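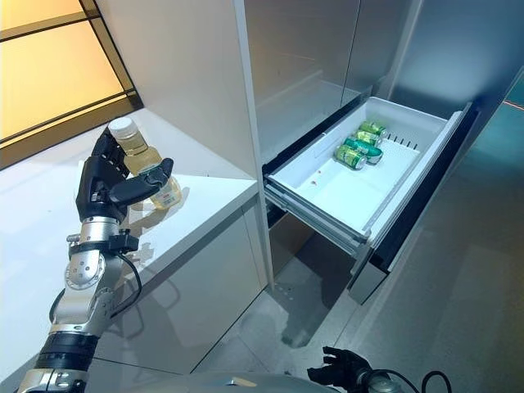
A comparação das mãos está mais adiantada do que eu esperava quando falámos em May, perdão, em maio – ainda escrevo metade disto em inglês por causa das chamadas com a Wostbridge. A mão Marnance de cinco dedos já está montada nos dois braços e é com ela que temos trabalhado na cozinha. Nas garrafas estou bastante contente: a de plástico transparente, com tampa branca de rosca, fica segura pelo meio, com o polegar à frente e os outros dedos a fechar por trás. Com a pinça antiga da Brullar era preciso apertar muito mais (e ouvia-se o plástico a queixar-se!). Fizemos 19 pegas com cada mão, a Marnance falhou 2. As latas deitadas na gaveta do congelador ficam para a próxima fase, porque aí o ângulo do pulso complica tudo.

As gavetas dão mais luta. O controlador da Ramalho segue bem a trajetória em espaço livre, mas no contacto com a frente da gaveta ainda reage tarde, e a Mafalda Garcia anda a mexer nos ganhos há dias. Também estamos a testar a aproximação com os dedos abertos, que perdoa melhor os erros da câmara.

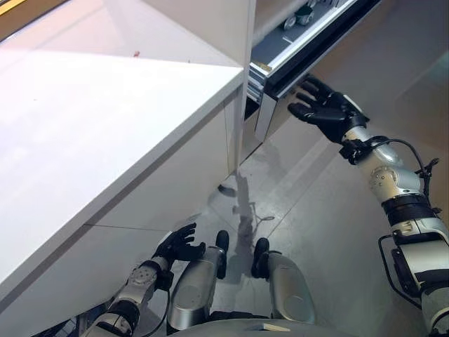 Mão direita com os dedos abertos junto à frente da gaveta, mão esquerda em baixo, perto do armário.

Quanto a dinheiro, gastei 2,000 euros em cabos, fixações e um pulso de reserva, tudo dentro do previsto. Faltam 18 ensaios de gaveta com a pinça Brullar para a tabela ficar completa, e depois mando os dados em bruto. Se puderem confirmar o empréstimo do segundo controlador, agradeço – sem ele a Mafalda e eu temos de trabalhar à vez.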